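Flustatham hotels to charge guests for clean sheets

Aug 1, 2023

Guests staying more than one night in Flustatham will have to ask for fresh bedding, and in some cases pay for it, under a scheme that starts in the town's hotels and guest houses this week.

The scheme is called Plomine and is run by a company of the same name. Hotels that sign up stop changing sheets during a stay unless the guest requests it at the desk before ten in the morning. The first change is free. After that the hotel may add a charge to the bill, and it is up to each hotel to decide how much.

Plomine says the change will save water and electricity. It has been less keen to say how much. A leaflet sent to hotel owners in April promised "up to 50 per cent less laundry", a phrase that would also cover a saving of nothing at all. Asked where the figure came from, the company pointed to a trial at a hotel in Itbridge with 200 beds. It has not published the results, and would not say how long the trial went on or whether anyone checked what happened to the water bill.

"We are confident in the numbers and our partners are confident in them too," said Olaia Lozano, who speaks for Plomine. She did not say when the rest of us might get a look.

There are 704 hotel and guest house rooms in Flustatham, going by the town's own tourism list. Plomine claims that most of the owners are on board. We rang round on Monday and found a more mixed picture. Several had signed and were pleased. Others had signed without noticing the part about charging. Eusebio Herrero, who has the Mofokeng guest house on the sea road, turned it down.

"I was told it was about rivers," he said. "Then I read the second page and it was about bills. If they want to save water they can mend the main outside my front door, it has been leaking since Easter."

Cleaning staff have their own doubts. Maksym Tkachenko has worked in housekeeping in the town for nine years and says a bed left for four nights takes longer to turn round, with stains that need a second wash. He has also been told that hours will be "looked at" in the autumn. Plomine says staffing is a matter for the hotels, and the two hotels we asked said it was too early to comment.

It is true that most people do not change their sheets every day at home. It is also true that most people are not paying a nightly rate at home, and there is no sign so far that any of the savings will be passed on. None of the hotels we spoke to plans to cut its prices. One is putting them up.
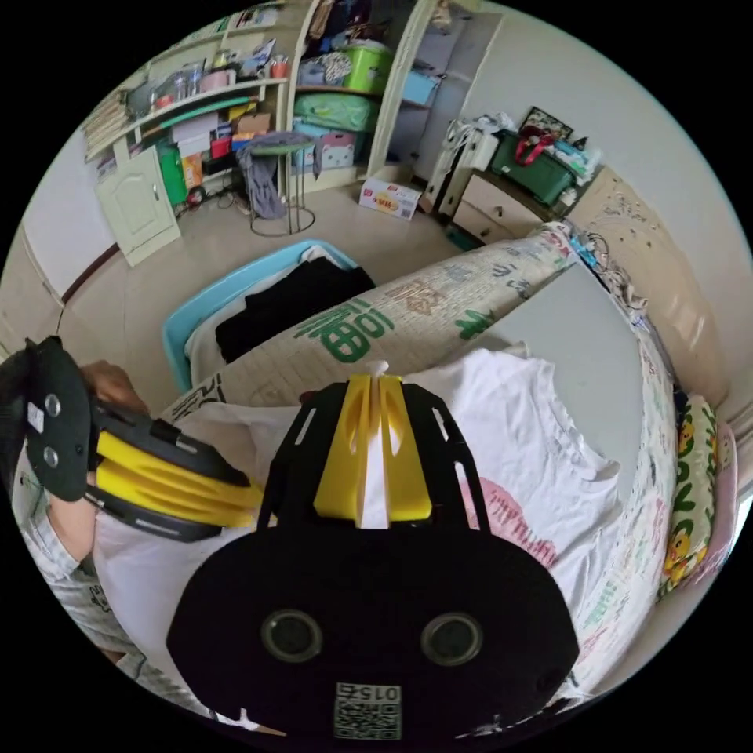 Will guests be told about the charge before they book?

Only if the hotel chooses to mention it. Plomine gives its members a card to leave in the room, and the wording on the card says that extra changes "may carry a small fee". Nothing in the agreement says the fee must appear on the booking page.

Hamish Kinnear, who sits on the town council, wants that put right and says he will raise it at the next meeting. The council has no power to stop the scheme, though it does give its name to the tourism website where members will be shown with a green leaf.

Plomine plans to review the scheme next April - the review will be carried out by Plomine.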